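Rurnumum Dialect Archive
Second progress report to the Pridance Fund
May 10, 2004
Prepared by Rangi Pomare

1. Period covered

The report covers work from the start of October to the end of April. The first report dealt with the purchase of the playback equipment and is not repeated here.

2. Transfer of tapes

The collection holds 1759 open-reel and cassette tapes. Of these, 218 were transferred in the period, all from the Jallen series. The target was higher. Output fell in the winter months when the second deck went out for a new capstan motor and came back with the wrong belt fitted. Both decks have run normally since March.

Transfers are made at 24 bits and 96 kHz, with one uncompressed file per side. Azimuth is set by ear at the head of each reel and checked again after any splice. No noise reduction is applied to the master files. Listening copies are made on CD and carry a light hum filter only.

14 reels in the Jallen series have sticky binder and were set aside. They need low-temperature baking, and the incubator quoted for in the first report has not been ordered. We would like to move the remaining travel money to this line - see section 5.

3. Cataloging

Tane McPhee has finished the field list for the database. Speaker, place, recording date and interviewer are now separate fields. In the old card index they shared one line, and the order varied with whoever typed the card. Where a card and the spoken announcement on the tape disagree, the announcement is entered and the card reading goes in the notes.

Place names follow the 1:50,000 map sheets. Spellings used by the speakers themselves are kept in a second field, so a search on either form will find the record.

4. Storage

The shelving in the Holovko building is in place and the tapes have been moved there. Reels stand on edge. Temperature has held at 64 degrees with humidity between 35 and 40 percent, apart from two days when the air handling was shut down for a filter change.

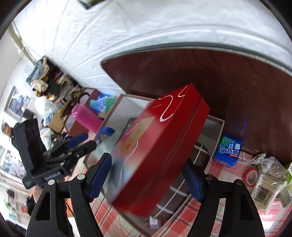
Humidity is logged twice a day by hand. A chart recorder would be better and is included in the request below.

5. Budget

Spending is under plan on travel and over plan on repairs. We request approval to transfer the unspent travel balance to equipment, to cover the incubator and the recorder. No new money is asked for.

6. Next period

- Complete the Jallen series, including the baked reels
- Begin the Holovko cassettes, 11 of which have broken leaders
- Enter the remaining index cards
- Send sample files and catalog records to the Fund for review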